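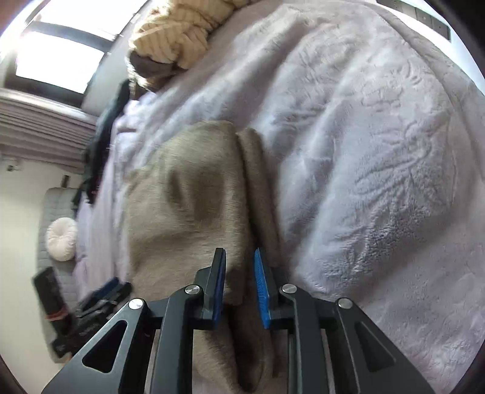
November
By Paloma Montoya
36 shares | 13 comments

Kvaran Guest Houses seeks Bedroom and Linen Attendants (part-time and full-time)

Kvaran Guest Houses invites applications for the position of Bedroom and Linen Attendant at its Grillwood property. Appointments will be made for the winter season, with the possibility of extension into spring. Applicants may apply for full-time hours or for a part-time schedule of four mornings per week.

About the property

Grillwood is a residential guest house with 36 bedrooms on three floors. Most guests stay for a week or longer, and many are relatives of patients at the nearby hospital. Rooms are furnished as home bedrooms, with plush blankets, fleece throws and cushions in addition to the usual sheets and pillowcases. The linen room on the ground floor currently holds 1,403 catalogued items, all of which are washed, folded and stored on site.

Duties

The attendant will report to the Head of Housekeeping, Grethe Hviid. Duties include the following:

- Stripping and making beds in assigned rooms, including the laying of top blankets and throws to the house standard
- Picking up, shaking out and folding throws, garments and other soft items left on beds in occupied rooms, and placing them on the chair or bench provided
- Checking long-pile and embossed blankets for snags, stains and flattened areas, and recording any damage on the room card
- Sorting soiled linen by fabric type before washing. Fleece and brushed fabrics are washed separately from cotton and are not to be tumble dried on high heat
- Restocking the floor closets by the end of each shift
- Assisting with the seasonal change of bedding, when winter blankets are brought out of storage and aired

Attendants do not open drawers, suitcases or closets belonging to guests. Items found in bedding after departure are handed to the front desk with the room number and the time at which they were found.

Hours and pay

Morning shifts begin at 8:00 a.m. and end at 1:00 p.m. Full-time staff continue in the linen room until 4:30 p.m., with a paid meal break. Weekend work is shared equally among all attendants. Pay is set according to the house scale and will be stated in writing with any offer. A one-time payment of $800 is made to attendants who complete the full season.

Uniforms and work shoes are supplied. A staff lunch is served daily.

Requirements

Previous experience in housekeeping, laundry work or home care is welcome but is not required. Applicants must be at least 18 years of age and legally authorized to work. The position involves standing, bending and lifting for most of the shift, and a filled laundry bag may be heavy. Applicants should be able to read care labels and complete a short written record in English.

All new staff receive 13 hours of paid training before being assigned rooms of their own. Training is given by Jouko Miettinen, Linen Room Supervisor, and covers bed making, folding, fabric care and the safe use of the washers and presses.

How to apply

Please send a letter of interest and the names of two references to Malou Kvaran, Personnel Office, Kvaran Guest Houses. Letters may also be left at the Grillwood front desk. Applicants should state which schedule they prefer and the earliest date on which they could begin.

Applications will be reviewed each Monday until all positions are filled. Selected applicants will be asked to attend an interview of thirty minutes, followed by a short practical exercise in making up a bed. Applicants who need an adjustment for the interview or the exercise should mention this in their letter.

Questions about hours or pay may be directed to Fahad Bajwa in the Personnel Office on weekdays between 9:00 a.m. and noon.

Kvaran Guest Houses is an equal opportunity employer.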